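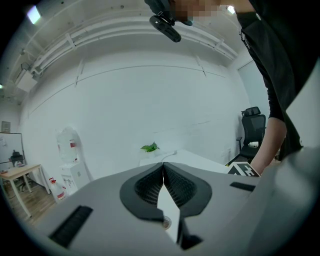
Prüfliste Asservatenraum, Polizeiwache Tralska
Lesezeit: 2 Minuten

Stand: 2019-07-28
Geprüft von: Nnamdi Ogbonna

Die Liste folgt der Reihenfolge des Rundgangs. Bei jedem Punkt steht zuerst das Ergebnis, danach mein Kommentar. Die letzte Prüfung war im Mai.

1. Außentür und Schloss
Ergebnis: in Ordnung
Die Tür fällt von selbst ins Schloss. Der Zylinder von Sallurix lässt sich leicht drehen, nur beim Herausziehen des Schlüssels muss man etwas Geduld haben.

2. Schlüsselbuch
Ergebnis: Mangel
Bei einer Ausgabe fehlt die Unterschrift für die Rückgabe. Der Schlüssel hängt an seinem Platz, aber der Eintrag muss nachgeholt werden. Ich bitte die Schichtleitung, dies mit dem Kollegen zu klären.

3. Bestand
Ergebnis: in Ordnung, mit Anmerkung
Im Verzeichnis stehen 1065 Gegenstände. Ich habe 137 davon als Stichprobe gezogen und alle gefunden. Einer lag ein Fach zu tief, die Nummer auf der Tüte war jedoch richtig. Das Fach ist korrigiert.

4. Siegel und Tüten
Ergebnis: Mangel
Zwei Siegel haben sich an der Ecke gelöst. Die Tüten wurden nicht geöffnet, man sieht es an der durchgehenden Klebelinie. Beide habe ich im Beisein eines Zeugen neu versiegelt, mit Vermerk in der Akte. Das alte Siegel bleibt darunter.

5. Waffenschrank
Ergebnis: in Ordnung
Waffen und Munition sind getrennt gelagert. Jede Waffe trägt den Zettel mit der Bestätigung, dass sie entladen ist. Bei einem Zettel ist die Schrift schon sehr blass, bitte neu schreiben.

6. Bargeld
Ergebnis: offen
Laut Dienstanweisung dürfen Beträge von mehr als 2000 Euro nicht über Nacht im Raum bleiben. Ein Umschlag aus dem Verfahren Llewellyn liegt knapp unter dieser Grenze. Es ist erlaubt, aber ich empfehle die Abgabe an die Zahlstelle.

7. Brandschutz
Ergebnis: in Ordnung
Der Feuerlöscher hängt frei, die Plakette ist gültig. Der Rauchmelder hat auf die Prüftaste reagiert.

8. Alarmanlage
Ergebnis: Mangel
Der Türkontakt meldet mit Verzögerung an die Zentrale. Die Firma Astell ist informiert, ein Termin steht noch aus. Bis dahin bitte bei jeder Streifenübergabe die Tür von Hand kontrollieren.

Nachprüfung der Punkte 2, 4, 6 und 8 nach dem Termin mit Astell.

Kommentare (2) | Geteilt: 0
© Polizeiwache Tralska | Kontakt | Nach oben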